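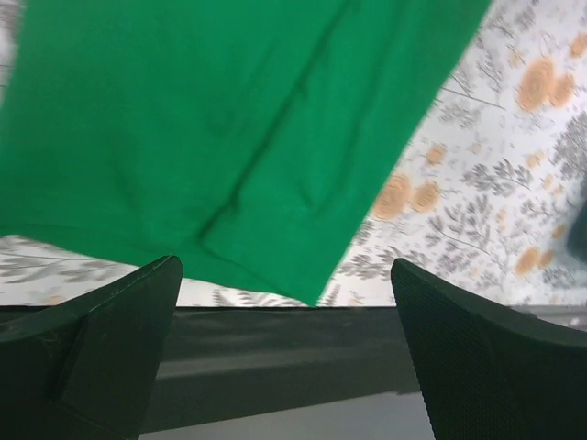 손목 카메라로 본 그리퍼와 꽃무늬 식탁보 위의 녹색 천. (사진=클러스터스)

클러스터스, 천 취급용 그리퍼 비교 시험 결과 공개

2023년 10월 20일

로봇 자동화 기업 클러스터스(Clustus)는 가정 및 숙박시설용 직물을 다루는 협동로봇의 그리퍼 비교 시험을 마치고 그 결과를 공개하였다. 시험은 지난 9월 한 달간 당사 응용시험실에서 진행되었으며, 총 1781회의 파지 동작이 기록되었다.

비교 대상은 클린게이트(Clingate)의 평행 개폐형 그리퍼와 루앙릿(Ruangrit)의 적응형 그리퍼 등 2종이다. 두 제품은 동일한 로봇 팔에 번갈아 장착되었고, 제어기는 움비(Umby)로 통일하였다. 손목부 카메라의 장착 위치와 조명 조건 역시 시험 기간 내내 변경하지 않았다.

시험 과제는 천의 모서리 파지, 들어 올리기, 반으로 접기, 지정 위치로 옮기기를 포함한 7개 항목으로 구성되었다. 단색 천을 무늬가 있는 식탁보 위에 놓는 조건도 포함되었는데, 이는 배경이 복잡한 환경에서 카메라가 천의 경계를 구분하는 성능을 확인하기 위한 것이다. 주름이 잡힌 상태의 천도 별도 조건으로 평가하였다.

시험 결과 모서리 파지 항목에서는 클린게이트 제품의 성공률이 높았으며, 얇은 천에서 그 차이가 두드러졌다. 반면 두꺼운 수건류를 옮기는 항목에서는 루앙릿 제품이 안정적인 결과를 보였다. 접기 항목에서는 두 제품 간에 유의미한 차이가 확인되지 않았다. 파지에 실패한 사례 가운데 107건은 그리퍼가 위에 놓인 천과 아래쪽 식탁보를 함께 집은 경우로 분류되었다.

클러스터스는 해당 사례의 원인을 그리퍼 끝단의 접근 높이와 손목 카메라의 거리 추정 오차로 나누어 분석하고 있다. 접근 높이에 대해서는 제어기의 하강 속도와 접촉 판정 기준을 조정한 뒤 동일한 조건에서 재시험을 실시할 예정이다. 카메라에 대해서는 현행 제품을 유지하되 보정 주기를 단축하는 방안을 검토한다.

클러스터스 관계자는 "직물은 놓일 때마다 형태가 달라져 단일 지표로 그리퍼의 우열을 판단하기 어렵다"며 "과제별 결과를 구분하여 제시함으로써 도입 기관이 용도에 맞는 장비를 선택할 수 있도록 하겠다"고 밝혔다.

항목별 성공률과 시험 조건을 수록한 보고서는 클러스터스 홈페이지 자료실에서 열람할 수 있다. 재시험 결과는 같은 자료실에 추가로 게시된다. 시험 방법에 관한 문의는 응용시험실 대표 전자우편으로 접수한다.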